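# Clear Containers: How See-Through Plastic Works
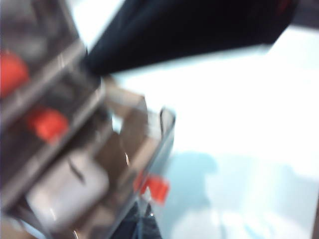 ## What "transparent" means

A material is transparent when light passes through it in nearly straight lines. Light bounces off an object behind the plastic, travels through the wall of the container and reaches your eye. Your eye then sees the object almost as if the wall were missing.

Three words describe what a material does with light:

- **Transparent:** Most light goes straight through. Window glass is transparent.
- **Translucent:** Light goes through but is scattered on the way. Wax paper is translucent. You can see that something is behind it, but the shape is fuzzy.
- **Opaque:** No light goes through. Cardboard is opaque.

The same plastic can belong to more than one group. A thin, smooth sheet may be transparent, and the same sheet rubbed with sandpaper becomes translucent. The scratches send light off in many directions.

## Why the edges shine

A clear container is easiest to find by its edges. Flat walls send only a little light back to you, so they are hard to see. At a rim or a corner the plastic bends, and a bent surface reflects light from lamps and windows at many angles. Some of that light reaches your eye as a thin bright line.

Some light also gets trapped inside the wall. It bounces between the two surfaces until it comes to an edge, where it can escape. Edges can look brighter than the rest of the wall for this reason too.

## Why things look softer through the wall

Clear plastic is never perfectly clear. A small part of the light is reflected at the front surface and another small part at the back surface. The plastic itself absorbs a little more. Objects behind the wall can look slightly tinted and less sharp.

If you look through two walls in place of one, the effect is stronger. Thick walls also have more effect than thin ones.

## How a clear container is made

Many clear containers are made by thermoforming. The steps are:

1. A flat plastic sheet is heated until it is soft.
2. The sheet is placed over a mold.
3. Air is sucked out from between the sheet and the mold, which pulls the sheet tight.
4. The plastic cools and keeps the shape of the mold.
5. The extra plastic is trimmed off.

Harder containers are often made by injection molding. Melted plastic is pushed into a closed mold and left to harden. The mold must be polished very smooth - a rough mold gives a cloudy container.

## Try it: the layer test

Milagros Mosquera wrote this test for her science class. You need one adult helper, 15 small squares of clear plastic cut from clean packaging, a sheet of paper and a pencil.

1. Write a word on the paper in small letters.
2. Put two squares on top of the word. Read it.
3. Add one more square and read it again.
4. Keep adding squares until you run out or cannot read the word.
5. Write down how many squares were in the stack.

Repeat the test with squares that have been lightly scratched. Compare your two numbers.

## Words to know

**Absorb:** To take in. A material that absorbs light does not let it out again.

**Mold:** A hollow or raised form that gives soft material its shape.

**Reflect:** To send light back from a surface.

**Scatter:** To send light in many different directions.

*Text: Milagros Mosquera. Checked by Radek Říha. Feb 4, 2021*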